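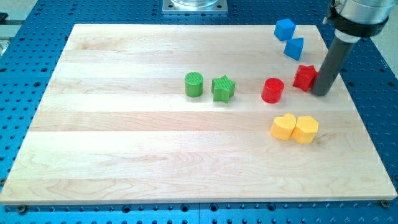
Colored blocks on the maple work board, with the arm's finger beside the red star. The blocks are in pairs by color.

A Starter Cell for People Who Have Never Owned One

Dec 25, 2024

The Falholm bench cell is sold to small shops, college labs and product teams that want to try a robot arm before they commit to a production line. It comes as a kit from Roltberg, a maker of machine tables that moved into light automation a few years ago. We had one on loan for 42 days and used it most of that time for sorting and placing small parts.

The kit has four main pieces: a drilled table, a one-arm robot, a set of work boards and the Cenda software that runs it all. A practice set of plastic blocks is included. Grippers, cameras and safety scanners are sold separately, and the price list for those runs to two pages.

Setting it up

The cell arrived on two pallets. The table is the heavy part and needs a forklift or a pallet jack with a good reach. Once it was level, the rest went quickly. Two of us had the arm bolted down and powered up before lunch, and the software was talking to it by the middle of the afternoon.

The table is blue, with threaded holes on a regular grid, much like the tables used in optics labs. If you have worked on one of those, you will know the appeal. Anything with a bolt hole can be fixed in place, taken off and put back where it was. The work board is maple and held with small bolts at its corners. We liked the wood more than we expected. It is easy to mark with a pencil, it does not ring when something is dropped on it, and a scratched board can be swapped for a new one without touching the table.

Roltberg will sell you an aluminum board instead. For metal parts with sharp edges, that is the one to get.

The practice set

The blocks look like something from a nursery, and they are close to that in size and color. They come in red, green, yellow and blue, and the shapes include cylinders, stars, a heart, a pentagon, a cube and a triangular prism. The sides are finely ridged.

Most of the first lessons in the manual use them. The first asks you to teach the arm a single point above the board. The next has it go to a block and stop beside it. By lesson six you are grouping blocks by color, and by lesson nine you are pushing them into pairs that touch. The star turned out to be the hardest shape for us. It rotates when it is pushed on one of its points, and the arm then has to come around and correct it. The cylinders gave us very little trouble.

Our loan unit had the plain finger fitted, a long dark gray rod that hangs from the metal wrist. It is the cheapest tool in the catalog and the one most buyers will start with. It pushes, nudges and points. It will not pick anything up, and the sales pages could say so more clearly. If your job involves lifting parts into a tray, add a gripper to the order at the start, as the wrist adapter is different and the swap costs extra later.

Teaching it a job

Cenda gives you two ways to program the arm. You can move it by hand and save points as you go, or you can build a routine on screen from a list of steps. We used the hand method for nearly everything. The arm is light to guide and holds its position when you let go. Saved points show up on a drawing of the board, and you can drag them there if one is slightly off.

The step list is less pleasant. Loops are hidden in a side menu, and there is no undo past the last save. An update in June was supposed to fix both. It fixed the menu on the tablet version only.

To see how steady the cell was over time, we set up one long job: push a block from a start mark to an end mark, push it back, and repeat. We ran 1436 cycles over several days. The arm stopped itself 15 times. Most of those stops came from a block that had turned too far for the finger to push it straight, and each was cleared from the screen in under a minute. There were two faults in the arm's own controller, both on the same morning, and a restart took care of them.

Accuracy was good enough for the work. Our pencil marks were still a fair guide to where the block would end up on the last day. Shops that need tighter placement should ask Roltberg about the larger arm.

Noise and space

With the arm running at half speed you can hold a normal conversation next to it. At full speed there is a whine from the shoulder joint that we got tired of. Leave room on all sides of the table, too. We put ours against a wall and had to move it to reach the back row of holes.

Support and service

Support is handled by Kinyua, which also does the training. One remote session is included. Ours was useful and ran past its scheduled hour. Email questions were answered by the next working day, with one exception that took a week. The service plan costs 400 dollars a year and covers software updates, a yearly check of the arm and a loan unit if yours has to go back.

Who should buy it

A shop with a steady sorting or positioning job and someone on staff willing to spend a few weeks learning will get good use from the Falholm cell. A college lab will probably get more, given how well the lessons are laid out. If you already run robots and want a second or third one, the software will feel slow, and the bare arm without the kit is the better purchase. Roltberg sells it that way on request, although it is not listed on the main order form.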